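Nettoyer un volant de jeu et son tapis tissu

Vite fait, parce qu'on me redemande la méthode à chaque fois. Comptez 11 minutes pour le volant, le tapis c'est plus long (séchage).

Ce qu'il faut
Un paquet de mouchoirs. Deux microfibres. Savon de Marseille, eau tiède. Un pinceau sec, poils souples. Pas d'alcool sur la jante, ça attaque le revêtement.

1. Débrancher
Tout. Console, pédalier, alim. Suivre le câble avec les doigts jusqu'au petit boîtier en ligne et ne jamais tirer à cet endroit, prendre la fiche. J'en ai flingué un en avril comme ça.

2. Dégrossir à sec
Volant posé sur le tapis, mouchoirs à portée de main. Un mouchoir sec sur toute la jante, on change dès qu'il est gris. Le pinceau entre les boutons du moyeu, et autour de la molette rouge, là où ça s'incruste.
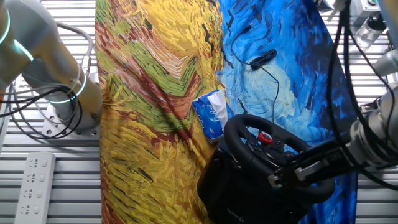
3. La jante
Microfibre humide, bien essorée. Une goutte de savon, pas plus. Par petits bouts, en frottant dans le sens du rembourage. Rincer la microfibre, repasser, puis sécher avec la deuxième. Si ça colle encore, on recommence, on n'appuie pas plus fort.

4. Le socle
Pinceau d'abord, microfibre à peine humide ensuite. Doucement sur les inscriptions du bas. Ne rien vaporiser dessus, jamais, ça coule dedans.

5. Le tapis
Le nôtre c'est un grand tissu imprimé façon Van Gogh, champ de blé d'un côté, ciel bleu de l'autre. La poussière se voit surtout sur le bleu foncé. Enlever le volant, rouler le câble, secouer dehors. Une tache : tamponner avec un mouchoir plié, sans frotter, du bord vers le centre. Savon seulement si ça résiste. Test sur un coin avant, l'impression peut dégorger.

Les plis : à plat, lissés à la main en partant du milieu. Fer tiède sur l'envers si vraiment c'est moche, 2 passages max.

6. Remettre en place
Tapis sec des deux côtés, sinon on attend. Faire repasser le câble sans boucle serrée. Les mouchoirs restent sur le tapis, on en a toujours besoin. Le hub USB au bord, en bas, pour brancher sans tout soulever.

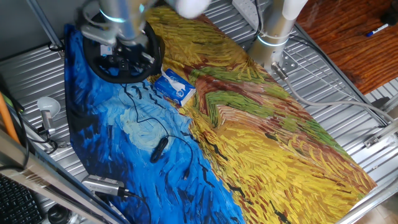 Club Simu Udberg – Atelier matériel

Rebrancher l'alim en dernier. Tourner le volant à fond à gauche, à fond à droite, laisser le calibrage se faire. Tester chaque bouton, la molette aussi. Un bouton qui reste enfoncé : re-pinceau à sec, 3 ou 4 fois, en général ça repart. Sinon mettez le volant de coté et prévenez Majdi Masri, on ne démonte pas soi-même.

Fréquence : la jante toutes les semaines si plusieurs personnes jouent dessus. Le tapis une fois par mois, ça suffit.

Mis à jour mer. 5 mai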